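My second visit to Sarnetum

In September I went again to Sarnetum, the small bar behind the old post office. The first time I was there with people from my work and we were too many, so I could not taste anything with attention. This time I went only with my friend Zeyu Meng, and we sat at the counter from six o'clock.

The menu is short and it changed since spring. I ordered the Kordestani, which has gin, sour cherry, a little black tea and salt on one side of the glass. I was afraid it would be too sweet, but the tea makes it dry and a bit bitter at the end. Zeyu took the Trutinau. It is made with rye and pear, and he says it smells like his grandmother's cupboard. I tried it twice and I still don't know if I like it.
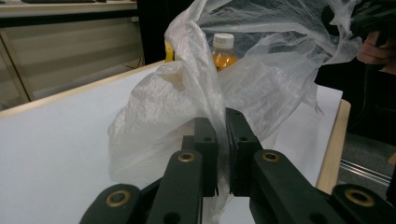
We ate also. The potato dumplings with brown butter were very good, and I would order two plates next time. The smoked fish was smaller than I expected for the price, and the bread came late - after we asked for it. The waiter was kind and brought us pickles for free.

On the wall there is a date, 1833, painted in gold. I asked the bartender if it is the age of the house. He said it is, and that the cellar was used for wine from the beginning. The music was quiet piano until eight, then it became louder and we had to lean close to talk.

If you go, take a seat at the counter and not at the tables near the door, where it is cold. They accept cards now. I want to try the plum one next, but they were out of it that evening.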